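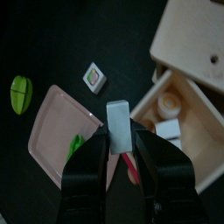
Station name records for the Vastska light rail line, with the sponsor name and the plain place name kept in separate columns. Last updated 2/14/26.

## What's in it

`names.csv` has 2105 rows, one for each sign, map panel or timetable entry that shows a station name. Some 80 of them are for Catacutan, the stop by the ballpark, which has been renamed more than any other on the line.

| column | meaning |
|---|---|
| `stop_id` | the transit agency's own ID |
| `place_name` | street or neighborhood name |
| `sponsor_name` | paid name, blank if there is none |
| `valid_from` | first day the name was official |
| `source` | board minutes, map or sign survey |

Dates come from board minutes where we could get them. Sign surveys only give the day someone read the sign, so treat those as "no later than."

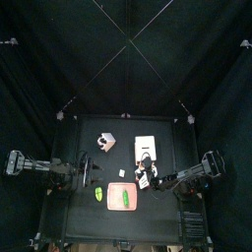

## Known problems

- Losus Bank stopped paying for the ballpark stop in April, but the old maps stayed up. Both names are listed as current for that period.
- Iltisus Park is spelled two ways in the minutes. We kept both - use `stop_id` to join, never the name.
- Bus transfers are missing.

## Changes

Version 2 splits `name` into `place_name` and `sponsor_name`. Scripts written for version 1 will break.

## Contact

Ehab Bennani keeps the table. Bradley Oakley did the sign surveys and has the paper notes. Send corrections with a source - a page number from the minutes is best.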